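From: Nele Segers
To: shop-floor list
Subject: Re: Baskets by the side door

Wilma Verbeke wrote:
> Can we settle which baskets stay at the Cusstead shop? I counted 135 on
> the delivery note and the stack by the side door won't hold them all.
> Also, two came back with split handles. Do I return those to Kramer
> or write them off?

Wilma,

Keep the blue plastic ones with the slotted sides. They are easy to rinse and crumbs fall through instead of collecting in the corners. The old wire ones can go to Trusano, where they still have the wide rack.

Send the two split ones back to Kramer. The order number is 2119 – put it on the outside of the box as well as on the slip, or it will sit at their desk for weeks like the last return did.

As for the stack, I would make two shorter ones, with the second next to the bread shelf. People coming in from the parking lot walk straight past the side door anyway. Please keep the stacks below elbow height. The baskets jam when they are pushed down hard, and then customers pull out three at once.

I have the shelf labels from Wadonar here and will bring them over in November with the new price strips.

One more thing about the blue baskets – please wipe the rims too when you wash them.

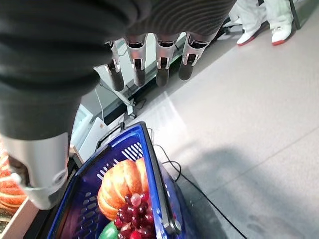 A damp cloth and ordinary dish soap will do for that. Leave them upside down overnight and stack them in the morning.

Nele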